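**Open afternoon at Plirnwood**

Zirkadness, January. Doors at 2, full by ten past. Coats on, no chairs. I stood.

Nneka Ibrahim runs the demo floor and talks fast. Food handling is the theme this year. Grippers, cloth-covered table, one golden snack with a wavy edge. "Chips are mean," she says. "No two shaped the same, and they snap." A basket at the front of the table too, wicker.
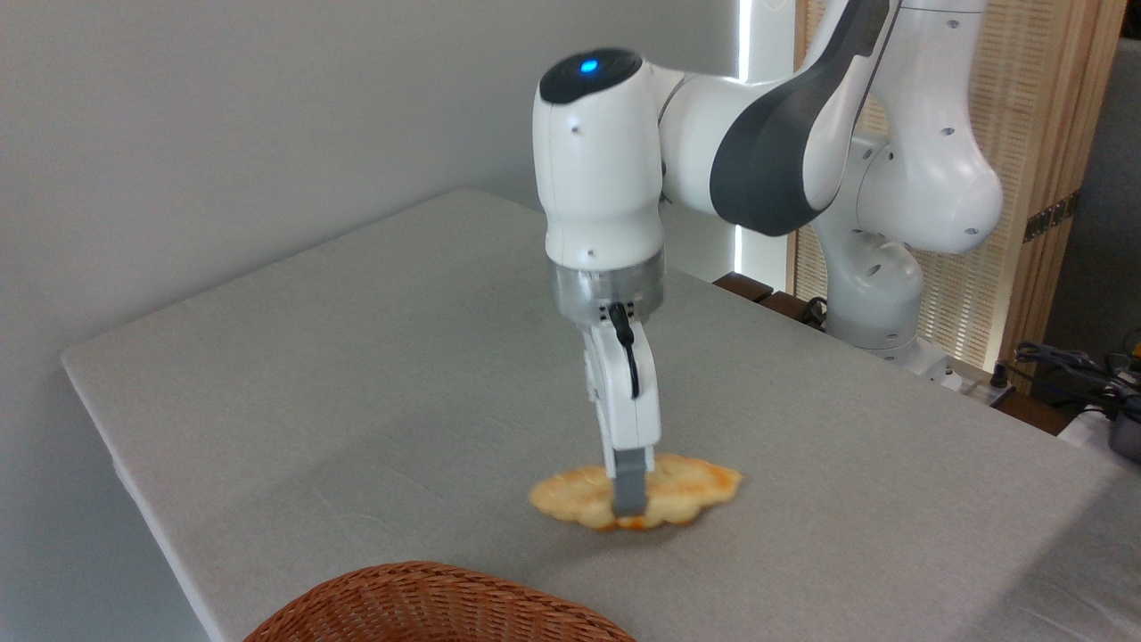 Chambi, the software outfit, wrote the grasp planner. Ayodele Tamuno did most of it on trains, he tells me. Trained on 909 grasps, all bakery and fried stuff. He wants cheese next. Sayaka Sugiyama wants him to finish the crackers first. They have clearly had this talk before.

Questions from the crowd. Price? No answer. Speed? Slower then a person, Ayodele says, and he doesn't seem bothered. A kid asks if it gets to eat the broken ones. Big laugh. Nimal Bandara, over from Pastutetti with a bakery line to staff, asks about crumbs and gets a long reply on finger pads, ribs, cleaning. He writes it all down.
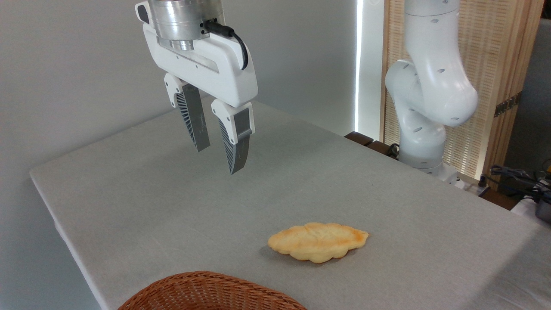
Pastutetti packs 80 trays a shift by hand, Nimal says. His worry is the night crew, 37 people, and what he tells them. Nneka offers him a weeks trial. He says maybe. Coffee had run out by then, so I went to find Vy Khổng about the vision talk, which had been moved to 4.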